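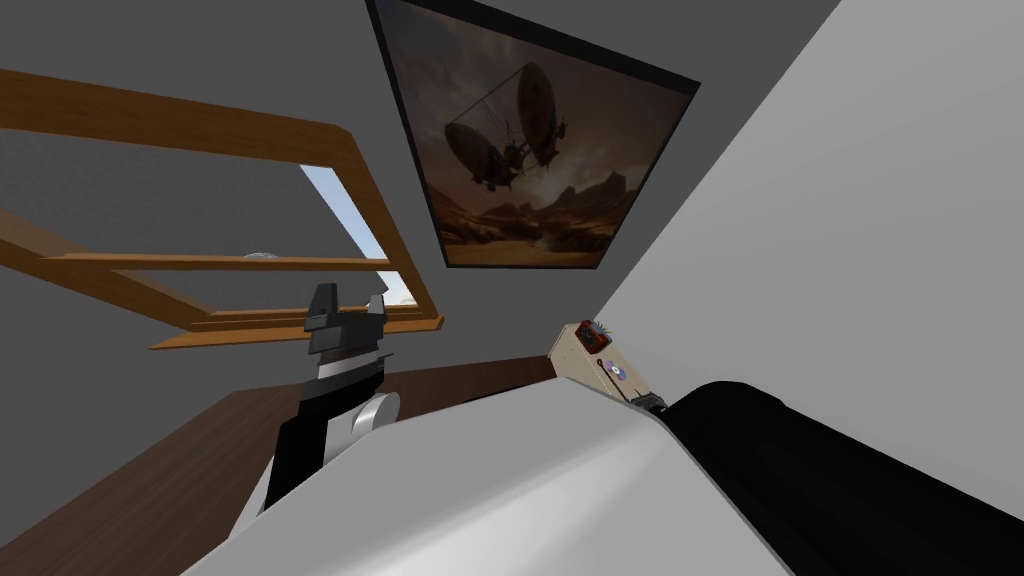

Vol. 9, Issue 2, p. 173

4.2 Wall pictures and the claim of restored attention

The idea that a picture on the wall rests the tired worker has had a long and comfortable life in the literature on small offices. We came to it with doubts, and the Pirkden data have not removed them. Figure 3 shows a rendered room with gray walls and one framed picture, a sepia-toned view of a flying craft over desert mesas. Pictures of this kind are usually filed under "distant landscape" in the coding schemes we inherited, and that label already carries most of the argument. A distant landscape is said to let the eye travel. Whether anybody's eye travels in a room that small is a separate matter, and earlier studies seldom checked.

Figure 3. Small room with gray walls, a wooden window frame and a thin-framed landscape picture (computer rendering).

The survey went to 294 office workers at two sites, Pirkden and Thevar. Both sites had small single rooms with painted walls, and both allowed tenants to hang what they liked. Respondents were asked to name the picture nearest their desk, say what it showed, and rate how rested they felt at the end of the morning. They did the first part badly. Many could say that a picture was there but gave the wrong subject for it, and several described one that, according to the site record, had been taken down the previous September. A picture that cannot be recalled might still do its work quietly, as supporters of the restoration view like to say. We find this hard to test and too easy to believe.

Ratings of rest were slightly higher in rooms with landscapes than in rooms with abstract prints. The gap shrank when we took window size into account, and it all but disappeared once we also allowed for how long the respondent had held the room. People who have been in a building for years tend to get the better rooms, with more daylight and less hallway noise, and they also tend to have gotten around to hanging something. The Droltano scale, which folds all of this into a single comfort score, cannot separate these effects. We used it only so that our results could be set beside older ones.

Color raises a similar problem. Brown and sepia pictures were rated "calm" more often than bright ones, but the word was printed on the response card next to a brown swatch. We noticed this only after the first round at Thevar. The card was replaced for the second round, and the preference for brown became much weaker. Earlier work using the Jito card, with its matching swatches, should be read with this in mind.

A further 25 respondents changed rooms during the study and so could be compared with themselves. Nine of them went from a room with a landscape to one with bare walls. Their ratings moved in both directions, with no pattern we would care to defend. The group is too small to settle anything, and we do not offer it as proof that pictures have no effect. It does suggest that whatever effect exists is smaller than the noise of an ordinary move, with its boxes, new neighbors and unfamiliar heating.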